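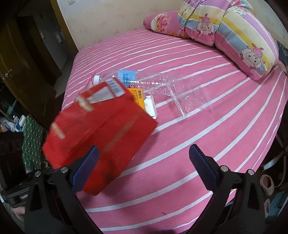 Red bag, plastic bottle, stripy pink sheet. Packing has begun, sort of.

15 July 2018

So I'm going to Evside for nine days and everything I own is on its way to the bed. I always pack on the bed. I know people who use the floor, or a proper list, or one of those folding rack things, but for me it has to be the bed, mostly so that I can't go to sleep until it's done (it has failed as a system before, and I've slept curled up around a pile of sweaters).

The pink sheet is from Ikeo, by the way, since a couple of you asked after the bedroom post. It cost me 69 on sale in December and I bought it thinking it would be too much. White stripes on pink, for a grown woman? But I love it! It washes well and it makes even a gray morning look like an ice cream parlor. The matching pillowcases were sold out, so those have cartoon sheep on them and are a bit silly next to it.

Anyway, packing. I start with whatever I would be most annoyed to forget, and that means snacks and water. The bus to Evside takes forever and the only stop is at Rusnák, where there's a kiosk that may or may not be open. Last summer it was not. I had half a roll of mints and a very warm peach to get me through the second half, and I swore never again. My snack rule now is one salty thing, one sweet thing and something I don't like very much, so that it'll still be there at the end.

Clothes come next and I'm trying to be strict. Two pairs of shorts, one dress, the long linen pants, and the blue cardigan that goes everywhere with me. Swimsuit – obviously. I've been told the lake is freezing this year and I don't care. I'm also bringing the good sandals and the bad sandals, and yes, I need both.

The suitcase is my old Premix with the wobbly wheel. I looked at new ones last week and the one I liked was 597, so the wobbly wheel is coming on vacation again. I did find a smaller one for 122, but the zipper stuck in the store, which doesn't bode well for a zipper's future career.

Still to find: the travel adapter, my sun hat, the second half of the book I'm reading (it split at page 125, long story, there was a bathtub). I think the hat is on top of the closet. I'm going to get the step stool and look before it gets dark, and then I suppose I'd better water the plants.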